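Ticket: Renemthorpe web store, photo uploads stuck at "processing"
Opened 22 Feb 2025
Status: open, workaround in place

Hi again! So our kitchenware shop runs on Renemthorpe with the Ernetach gallery add-on, and since the last update new photos just spin forever. Old ones load fine (all 1,493 of them, phew). My first test upload did go through, but only after I shrank it.
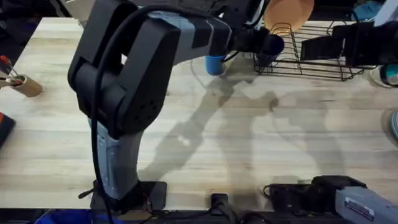
Navy cup and wire dish rack

What I've tried so far:

1. Cleared the browser cache, logged out, logged back in. Same spinner.

2. Switched from the office wifi to my phone. Same spinner, only slower, and I burned through a chunk of my data plan finding that out.

3. Turned off the Brosolo backup plugin. I had high hopes for this one! It got me a new message, "job 12 waiting for worker," and then nothing for the rest of my lunch break. 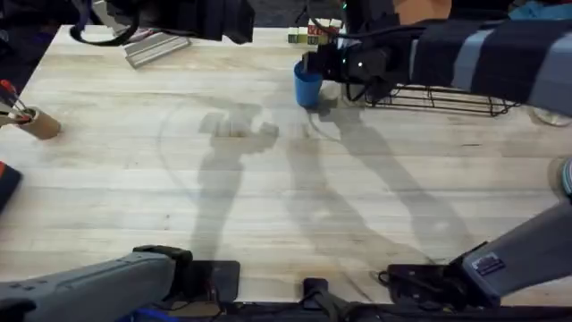
I left the plugin off overnight anyway, and by morning the queue had emptied itself, but anything new I added got stuck again after 3 files. Always 3. I found an old post from October with the same symptom, and the fix there was to raise the worker timeout to 300 in the Ernetach settings.

4. Raised the timeout to 300 and saved (twice, it forgot the first time).

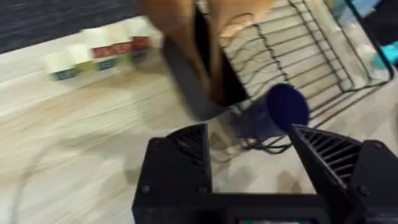 5. Restarted the Macaraeg host from the control panel. Uploads work now, but the timeout goes back to its default every time I restart. Can you make it stick on your end? Logs are attached to my first message.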